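A place for the little stuff

11/19/18

I have a problem with small flat things. Cards, packets, those little printed envelopes that come with everything now. They pile up next to the laptop, then they slide under the laptop, and then I'm on my knees looking for the one I need. So this month I finally got serious about sorters (the kind with lots of skinny slots in two columns) and I'm a bit obsessed!

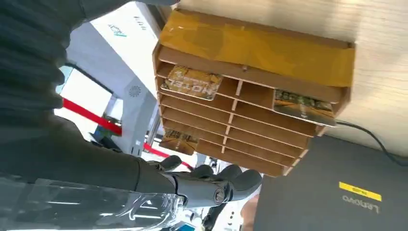
My first idea was to give every single slot a label. Ludivine Baudry talked me out of it. She ran the sample drawers at Matico for years and her rule is to leave half of it empty and see where your hand goes on its own. I lasted a day before I wanted to fill every level, but I've come around. The slots I reach for without thinking are the top ones, so that's where the cards I use most live now.

The other half of the job was the desk, which is really two tables pushed together. I wanted the white cabinet to stay on the left, with a second sorter tucked down inside it, and enough room in the middle for someone to work on a laptop. 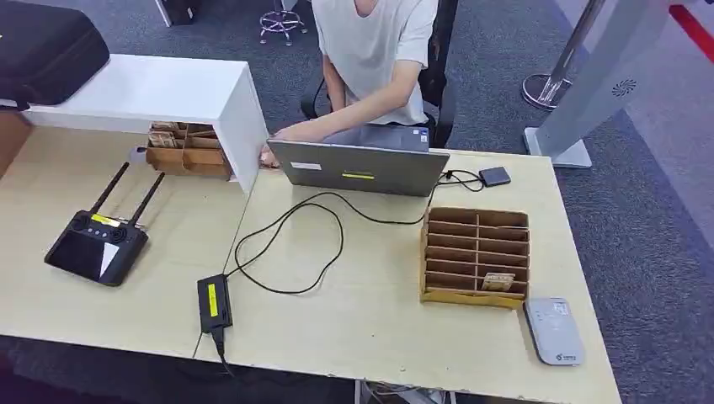 Cabinet on the left, laptop in the middle, cord going wherever it likes.

Cords are my weak spot. I bought a bag of 300 twist ties back in April and I've used 17 of them, mostly on bread. Fermín Sosa says to run everything off the back edge and I keep saying yes, next weekend, and then next weekend I'm rearranging the slots again.

Oh, and the floor! I have a terrible habit of putting things down there "for a minute" when the desk is full.
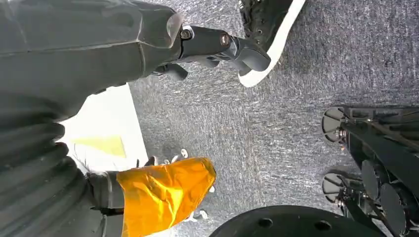
Gray speckled carpet hides crumbs beautifully and hides small packets just as well, so my new rule is that nothing flat goes on the floor, ever. We'll see.

Next I want to try one sorter standing right out on the desk, on the right-hand side, where it's easy to reach from the chair.
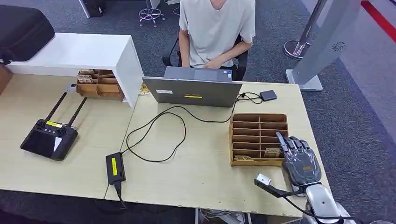 I do like cardboard for this. It's light, you can shove it over when you need the space, and I don't feel bad writing on it. If you've got a good trick for cords, please leave it in the comments, and I'll report back when I've used up tie number 18.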